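Candy duty at the Pesdale robot club

12 January 2019

Saturday morning, doors open, coats on the floor. The Pesdale club has 11 members and one arm, a blue printed thing they call Saber, and everybody wants a turn.

The task this term sounds easy. Candy goes in the mug. One piece at a time, arm only, no hands. It's the opening round of the Sustcombe student meet in May and the rules run to a single page, most of it about tape.

Not easy. Wrapped candy slides. The twisted ends catch on a fingertip and then they don't. Early runs went into a notebook, 314 of them so far, and the first few pages are mostly the word "missed" in different handwritings. 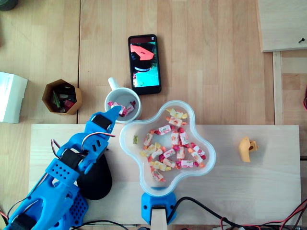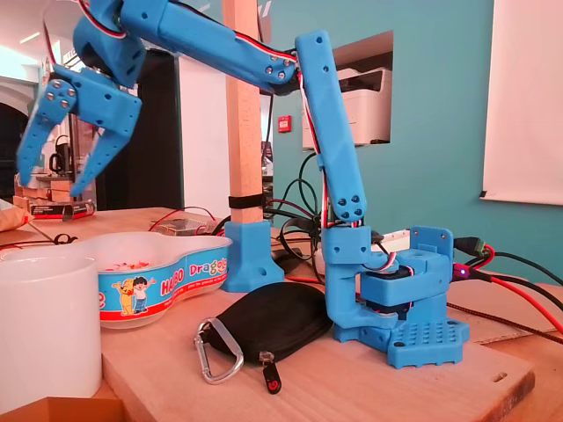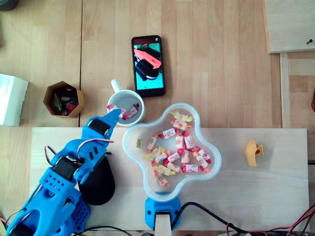

The blue arm at work with the candy and the mug.

Scoring is by the clock. Six minutes a team, no restarts, and a piece dropped on the table is gone for good. Last year's squad took a wheeled robot, Orker, to the same meet and came home with a broken axle and a ribbon for neatest wiring. The ribbon is still pinned up. The axle too.

Parts are the big worry now. The club prints its own, a gripper finger takes most of an evening, and a bad one snaps at the screw hole. Dues are 40 dollars a year and that buys plastic, not much else. Servos come out of bake sale money.

A split over the code, as well. Half the group wants slow and safe, the other half wants to beat the clock and fix teh mess later. They've been trading weeks. Slow is ahead on the notebook pages, fast is louder.

Next session they try it with a timer running. Bring a snack, the sign-up sheet says, the candy is for the robot.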